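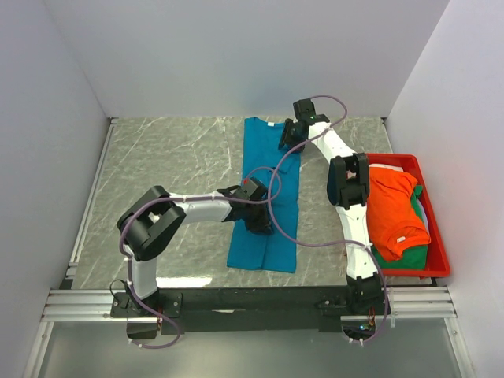

Figure 1. Blue T-shirt on the worktop, red tray to the right.

Folding methods for mixed T-shirts
Student project report, Wirkau College, Textiles and Household Studies

1. Background

The Flollholm clothing exchange takes in used clothes and gives them out again in July, before the new school year. Most of what comes in is T-shirts. They arrive in bags, get sorted by size and are then folded and put on shelves. At last year's exchange the shelves were untidy by mid-morning and people gave up looking through the lower ones. Our project asked which way of folding a T-shirt is best for shelves of this kind.

We limited ourselves to short-sleeved shirts. Long sleeves need an extra fold and we did not have time to test them properly.

2. Methods compared

We compared 2 methods. The first is the flat fold, where the shirt is folded across the middle and then again, with the sleeves tucked in at the end. The second is the long fold. The shirt is laid out flat, the sides and sleeves are brought in so that it makes a long narrow strip, and the strip is then folded up from the hem.

Both start with the shirt laid out and smoothed. We worked on a hard, smooth top. Our first attempts were on a table with a cotton cloth over it, and the cloth moved with the shirt, so those results were left out.
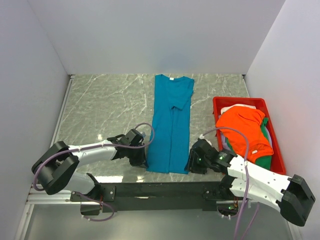

The sleeve is the part that gives most trouble in the long fold. If it is folded straight in, it sticks out past the other side on wide shirts. Turning it back so that the hem of the sleeve points down the body keeps it inside the strip. On children's sizes this made little difference.

The collar should stay at one end and be kept flat. A collar that is folded under makes a lump, and the pile leans after five or six shirts.

3. Results

We folded 273 shirts in total, split between the two methods. The flat fold was quicker to learn and slightly quicker to do. The long fold gave a more even size, and piles stood better on the Powell shelving in the store room - the shelves there are narrow, and anything wider than the shelf hangs over the front.

Thin, soft knits were the hardest with both methods. They slid when the second side was brought over and often had to be started again. Thicker cotton held a crease after one press with the flat of the hand.

We also noted what state a shirt was in before folding. Shirts taken out of a full bag or tray took longer than shirts from a loose pile, as they had to be shaken out and the sleeves found first.

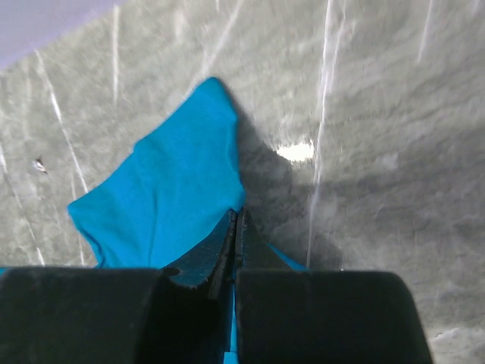

Picking a bunched shirt up by the middle does not help, as it falls back into much the same shape. Lifting it by the shoulders is better, and the collar label is the easiest guide to which way round it is.

4. Recommendation

We suggest the long fold for adult sizes and the flat fold for children's. The exchange expects about 1000 items next time, so the sorting bags should be emptied on to a table as they come in and not left full overnight. A printed fold guide in the Fliltotar binder would save explaining it to each new helper.

5. Further work

Long sleeves, hooded tops and shirts with stiff prints were not tested. Stiff prints crack along the crease on some older shirts and may need to be rolled.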